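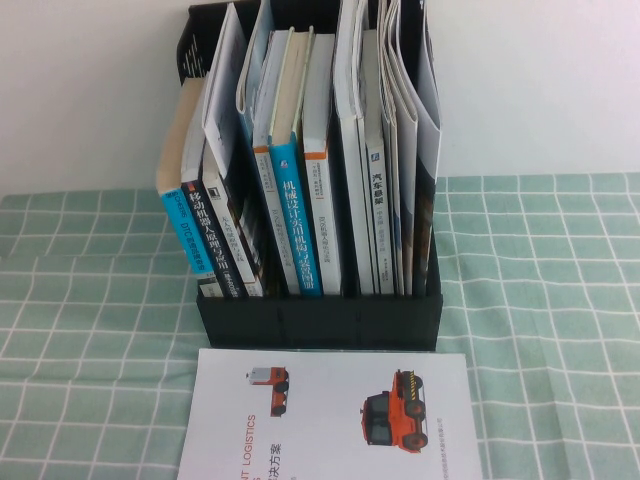
March update: the book-filing arm, and why we lost most of a week

14 comments · 6 shares

Hi Hedvig,

I'll start with the bad news. On Thursday the arm pushed a book down into the black organizer and kept on pushing. The force limit should have stopped it at 90 newtons and it didn't, so Archie hit the stop button (he was right there, thank goodness!). Nobody was hurt. The wrist joint has some play in it now, and Warnov wants it back on their bench before they'll say if it's worth fixing.

Jaxon went through the logs that night and found it at line 2315: the limit gets switched off during a retry and never comes back on. So the first try is protected and the second one isn't. We'd been running like that for 9 days, which I'm not happy about at all.

What makes it retry so much is the packing. The books and folded papers stand pretty close together, some leaning left and some right, and the thick blue atlas of mechanisms sits mid-row with neighbors on both sides. The planner assumes a straight slot. A flat brochure like the orange and white logistics one out front is another headache, but we haven't let the arm near those yet.

Where we are now:

- Retry code fixed, and Aušra is reviewing it.
- A separate cutoff from Vondano is on order, so the limit won't live only in our software.
- No runs without two people in the room.

I'd like to move 2 weeks of the grasping budget over to safety testing, same total. Could you let me know if that works on your end? Līga has the revised sheet and can send it whenever you want it.

Share this update (6)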